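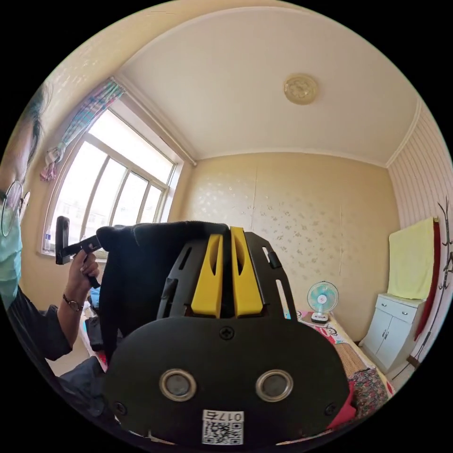 Figure 4.1 Hand gripper, rear side, with the fingers upright.

4.2 Folding work with the hand gripper

This section is for garment staff at Jostden who now record folding work for the Drorkico system. Pay and breaks are unchanged. The daily folding target no longer applies during recording shifts.

1. Put on a mask and sign in on the shift sheet.
2. Check that the label number on the gripper matches the sheet.
3. Wipe both round lenses with a dry cloth.
4. Lay one garment across the mat and close the yellow fingers on a single edge.

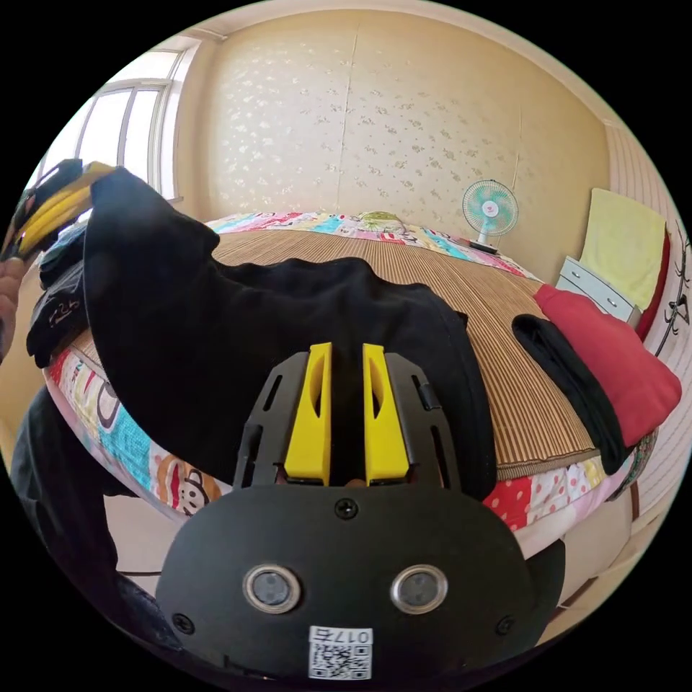 5. Lift slowly. Keep the fabric below the lenses where possible.
6. Turn the wrist to lay the fold down. Tilting the gripper sideways is allowed.
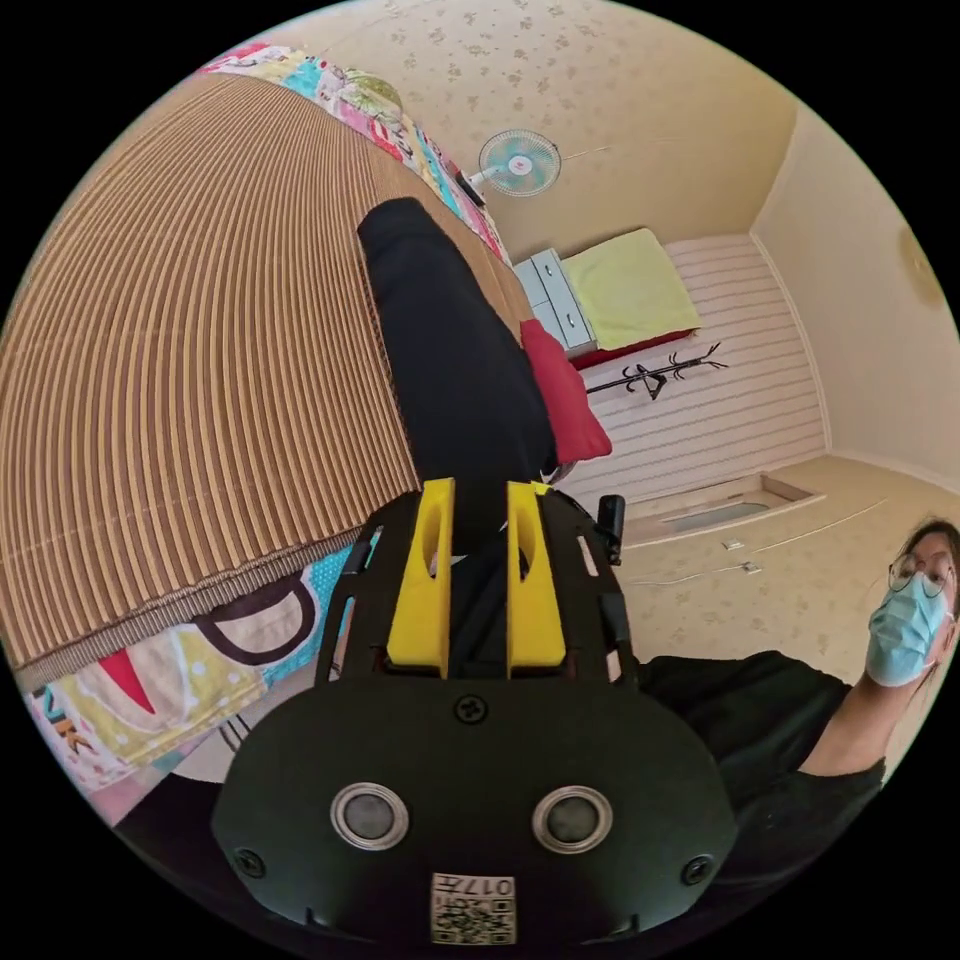 7. Open the fingers fully before letting go of the trigger.
8. Stop after 200 folds and hand over to the next person.

CAUTION: Do not pull on a snagged garment. Open the fingers and free it by hand.

Note: Dark, thick items held close can block the view. Mark these takes "B" on the sheet. They do not count against the operator.

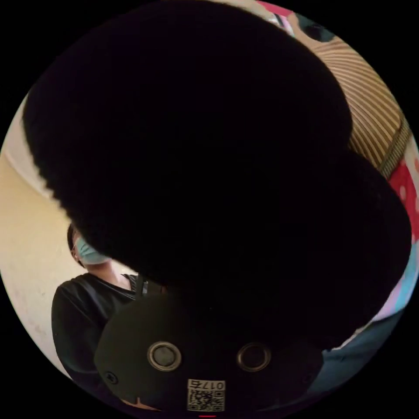

Figure 4.2 View largely blocked by a black item. Mark as "B".

Questions about shifts go to Dayana Arboleda, faults to Harsh Goel.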